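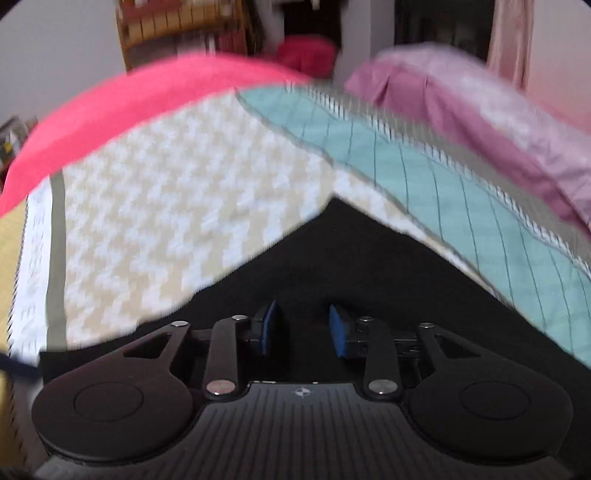

Drirkilby Season Three? We'll Believe It When We See It

Emiliano Zavala says a third season of Drirkilby is "pretty much a go." He said the same thing in March, and there still isn't a script.

The actor, who plays the harbor doctor, told the Trerness podcast that he'd had "a really good phone call" with creator Vlasta Stoyanova. Asked what she said on the call, he laughed and changed the subject to his dog.

Stoyanova hasn't commented. Her last word on the show was that she was busy writing a movie, and that the sets had been taken apart.

Then there's Biljana Obradović. She was the main reason most people got through season 2, and her contract is up. Zavala said he "can't imagine doing it without her," but he didn't say she'd been asked.

Fans have a petition going, with 556 names at last look. That's nice, but the finale left the whole town underwater, and I'd like to hear how they plan to write around that before I sign anything.

A reunion special would be easier to buy. Velimir Gashi, who directed the pilot, brought up the idea last year and said he could shoot it in 39 days if somebody paid for it. So far no network has put its name to either plan.

Seasons one and 2 are still streaming.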